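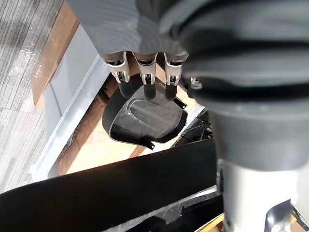

Return Packaging for Footwear Components: Cardboard Cartons Compared with Reusable Crates

Project report, Industrial Packaging and Logistics
Submitted 2022-01-20

1. Background

Footwear parts travel a good deal before they become shoes. Uppers are cut and stitched at one site, soles and insoles are molded at another, and final assembly often takes place at a third. Each leg needs packaging, and most of it is single-use corrugated board. The purpose of this project was to compare single-use cartons with returnable plastic crates on one such route, between the stitching plant at Kullthorpe and the assembly plant at Ivholm.

The route was chosen for its regularity. A truck leaves Kullthorpe on fixed days and comes back partly empty, so return space for crates is available at no added freight cost. Results should not be applied to routes where the return leg would have to be paid for.

2. Method

Two packaging systems were compared. System A is a single-wall carton closed with tape and recycled after one trip. System B is the Nolte crate, a rigid open crate that nests when empty. Both have the same footprint and fit the same pallet pattern.

The functional unit was one crate-load of components delivered in usable condition. Costs were divided into purchase, handling, cleaning, storage and disposal. Handling times were taken with a stopwatch on the day shift only. Purchase prices came from the supplier Unosix, which sells both systems, and were used without adjustment. 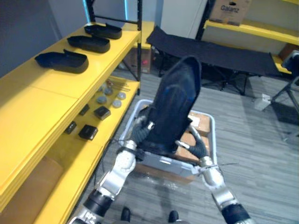 Figure 1. Shoe upper and crate with cardboard boxes inside.

Components were treated as two groups. Soft parts, mainly uppers, can be compressed slightly and will recover. Molded parts hold their shape, so the packing density depends on how well they nest. The groups were calculated separately because the space lost between molded parts is the same in both systems, while soft parts can be packed more tightly in a carton with flexible walls.

3. Results

The purchase price of a crate is recovered after 77 trips for molded parts. For soft parts the figure is higher and depends on the fill level assumed. At the current shipping rate of nearly 3000 loads per year, the break-even point for molded parts falls within the expected service life of the crate.

Handling favored the crate. Cartons have to be erected, taped, cut open and flattened, and these four steps make up most of the difference. Cleaning worked against the crate. Dust and thread ends collect in the corners, and the plant at Ivholm has no wash station.

Loss was the most sensitive variable. Crates that leave the loop, for example by being used as shelf bins, must be replaced at full price. If 4 percent of the crates are lost each year the crate is still cheaper for molded parts. No reliable loss data exist for this route, and the value is an assumption.

4. Discussion

A draft of sections 2 and 3 was circulated to the project group before submission.
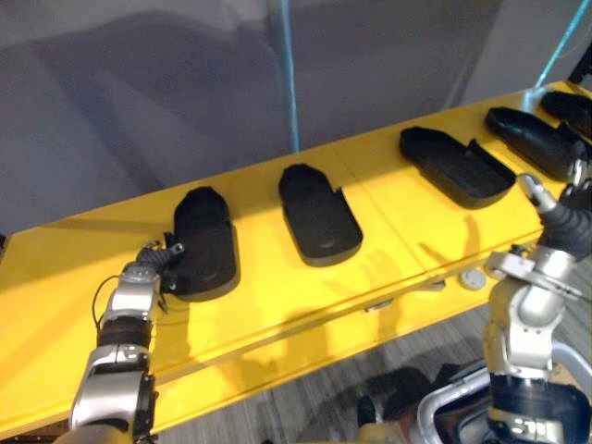

Unosix replied that the cleaning cost looked too low, and that a customer without a wash station should plan to send crates out for washing at least twice a year. The reply also asked whether nested crates had been counted at their full height during storage.

Both points were checked. Storage had been calculated with the nested height and was left unchanged. Cleaning was recalculated with external washing, including transport. This moves the break-even point for molded parts further out but does not change the ranking. For soft parts the revised cost makes the carton the cheaper system at all fill levels tested.

5. Limitations

Handling times were measured on one shift and may not represent the night shift. Damage to components in transit was not measured. The price of recycled board was held constant, although it varied during the project period. Carbon emissions were outside the scope.

6. Recommendation

Molded parts should be moved to the crate on a trial basis starting in March, with each crate numbered so that losses can be recorded. Soft parts should remain in cartons until a wash station is available at Ivholm.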